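12/2/23

Well, I did it. I finished Grandma's sweater! It only took from May until now, which for me is lightning speed (the green scarf took two winters and it's a rectangle). I wove in the last end after supper and then just sat there with it in my lap like a cat.

For anyone who missed the start of this, the pattern is called Grevanen and it's an old yoke pattern, supposedly from 1885, though the booklet I have is a photocopy of a photocopy and the date is written in ballpoint. You start at the neck and work down, and the yoke has these little stepped diamonds that get wider as you go. The yarn is Kavum, the heather gray, which I had to order twice because I can't do math. The second batch came a hair darker. If you know where to look you can find the line just under the left elbow, and now of course it's the only thing I ever look at.

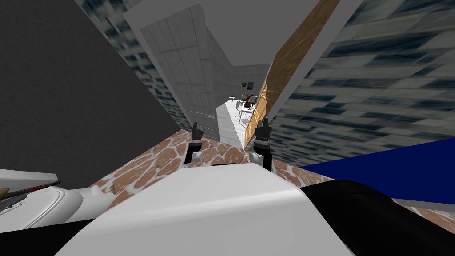

You should have alternated skeins, my sister told me on the phone, every two rows, for at least a couple of inches, and then no one would ever see it. She's right and she was right in May when she said it the first time. I told her I liked the line. She let that sit for a while and then asked what I was making for dinner.

Anyway! The yoke. I ripped the yoke out three times. The first time I had twisted the join, the second time I lost a diamond somewhere around the back (how do you lose a diamond??), and the third time it was perfectly fine but it was big enough for a horse. I switched down a needle size after that and stopped pretending I don't have to swatch. My Jodeo needles, the short ones with the red cord, got me through the sleeves, and I'll defend them to anybody, even if the cord does curl up like a pig's tail when it's cold in the house. 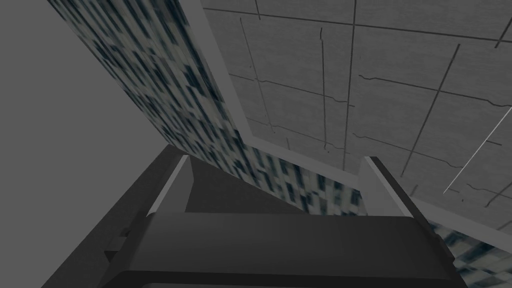
2 min read

Sleeves are where I always quit. There's a bag in the hall closet with one sleeve in it, blue, very nice sleeve, no plans. So this time I made a rule that I had to do 20 rounds before I could have coffee, and I stuck to it most mornings. Some mornings I had coffee and did the rounds after. One morning I dropped a stitch, found it four inches down, fixed it with a crochet hook, and felt like a surgeon all day long. I told the mailman.

Then blocking. I'm always scared of blocking. I filled the tub, squeezed in a little of the Grgić wool wash (smells like lavender and a bit like pencils, I love it), and pushed the sweater under until it quit floating. Then I rolled it in towels and walked on it in my socks, which is
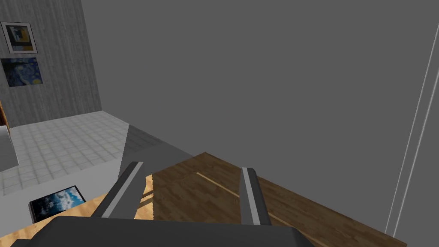

honestly the best part of knitting anything. You get to stomp on months of work and it comes out better! I pinned it flat on the spare bed and turned the heat up in there and shut the door so the dog wouldn't get ideas. Two days later it had grown an inch in the body and the diamonds had all settled down flat. The neck still rolls a little. I'm leaving it.

I tried it on in the bathroom mirror with my pajama pants and it fits. The sleeves are long, but I like to pull them down over my hands anyway. It itches at the back of the neck, so it'll be a turtleneck-underneath kind of sweater, and it's that kind of weather now. 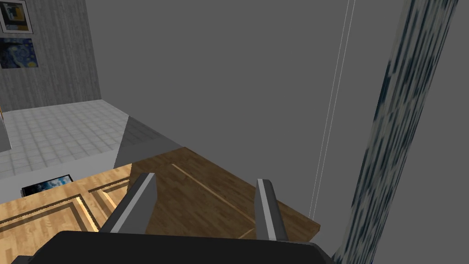

Would I knit it again? Probably in a lighter color, and with all the yarn bought at once, so I could see the diamonds at night without dragging the lamp over.

I have one full skein of the dark batch left and some odds and ends of the other. It might make mittens. I looked up a mitten pattern before bed and it starts with the thumb, which seems crazy, so of course I printed it out. The printer ran out of ink on page three. More tomorrow, I have to go let the dog in.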